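Friday night, late

I finally sat down with a cup of tea and my feet up, and I wanted to get a few lines in before I forget how nice this week has been. We're well into September now and the mornings have that thin, cool smell, the one that always makes me want to buy pencils and clean out a drawer. The tomatoes are about done. I picked the last good bowl of them after supper and left the split ones for the birds, who have been very patient with me all summer.

The big news is that I walked the whole loop at Penner, all 6 miles of it, and my knee only grumbled on the last hill! I've been working up to that since spring, going a little farther past the old mill each time and then turning around feeling like a coward. Today I just kept going. The creek was low and you could hear it talking over the stones, and the maples up by the Trimosska bridge have started to turn, just the tips, like somebody had dipped them. 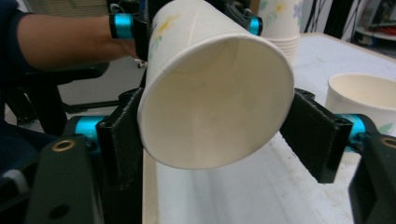 I sat on the bench at the top for a good long while and ate my cheese sandwich, which was squashed flat from being at the bottom of the bag and tasted better than anything I've had in a restaurant this year. The sign up there says 2741 feet. I must have read that sign a dozen times from the car, and it felt different with sore feet.

Coming home I stopped in Folano for bread and apples, and then sat in the car for ten minutes because the radio was playing that waltz Mother used to hum over the ironing. I had a little cry, a good one, and then ate the heel off the loaf before I'd even left the parking lot.
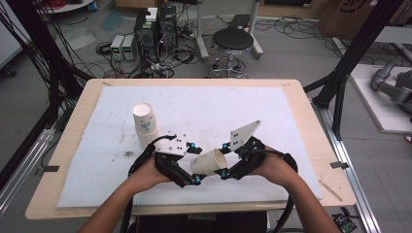
So will I try the longer trail over to Nomotau before the snow? I think I will, if the weather stays dry and I get new laces first, and if I can talk myself out of bed by six. It climbs another 700 feet past the bench, so I'll take it slow and pack two sandwiches.

Must remember to soak the beans tonight, and to call about the gutter. The cat has gone to sleep on my good sweater and I haven't the heart to move her.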